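El fieltro en el hogar: apuntes sobre su uso y conservación

16 abr. 2020

La presente entrada continúa la serie dedicada a los materiales textiles de uso doméstico que este blog inició en febrero. Corresponde ahora tratar el fieltro, material modesto que se emplea en casi todas las viviendas y al que rara vez se presta atención hasta que deja una marca en el suelo.

Conviene distinguir el fieltro de lana del sintético. El primero se obtiene por calor, humedad y presión; el segundo suele fabricarse mediante punzonado. Para las patas de las sillas utilizo desde hace dos inviernos las láminas de lana de Ikemano, adquiridas en el comercio que la firma mantiene en Zolldale. El rollo costó 20 euros y ha bastado para todo el comedor.
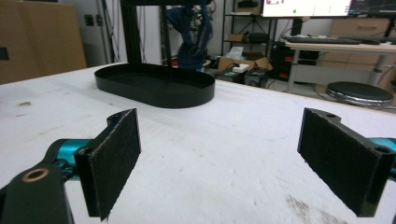 La duración de un protector depende en gran medida del corte. Una pieza recortada con tijera doméstica tiende a abrirse por el contorno, y la pelusa retiene después el polvo y la arena que se pretendía evitar. El borde inferior deshilachado de la almohadilla oscura de la izquierda ilustra bien el aspecto al que me refiero. Se recomienda emplear cuchilla nueva y regla metálica, y dejar un margen de 2 milímetros respecto del perímetro de la pata.

En cuanto al adhesivo, he ensayado el de Pudance y el de Ahn. El primero admite correcciones durante unos minutos; el segundo fija de inmediato y exige mayor precisión. Ambos requieren una superficie limpia y desengrasada.

La revisión de las piezas puede hacerse coincidir con la limpieza general de primavera. En la próxima entrada se abordará el corcho.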